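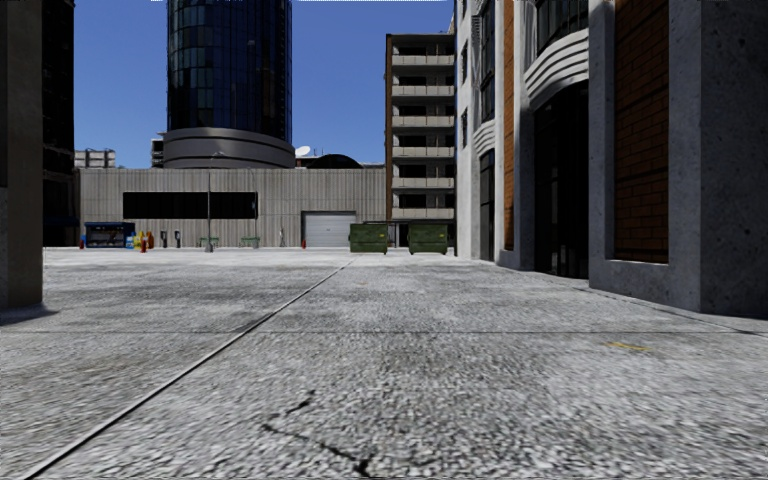
**Ticket 1703: water pressure drops every morning**
Site: Barkton, Le Roux building, ground floor
Opened: 2022-05-17
Status: waiting for part

The tenant reports that the kitchen tap becomes very weak in the morning and the boiler shows the low flow warning. After lunch it is normal again.

Checked first: stopcock fully open, tap filter clean, no damp under the sink. I have replaced the flexible hose, because it was a little bent. No change.

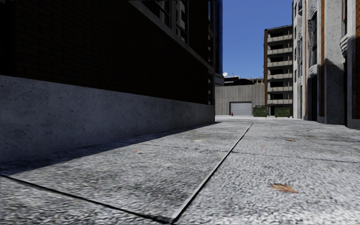
The Verico pressure valve was set correctly on the dial, but my gauge showed another value behind it. I turned it two times and the value did not move. I think the valve is sticking.

Update: I asked the water company if there are works in the district. They answered that nothing is planned before July.
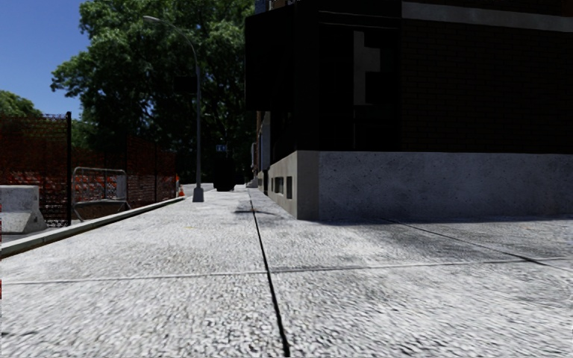 Pavement at the corner of the building.

The test was repeated with the valve bypassed. Flow at the kitchen tap was 11 litres per minute, and the boiler gave no warning. So the supply from the street is good enough.
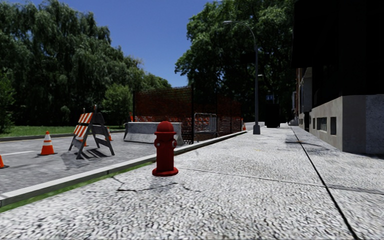

Red hydrant, with cones on the road.

New valve ordered from Bisemia. Please leave this ticket open until it is fitted and one full morning is tested.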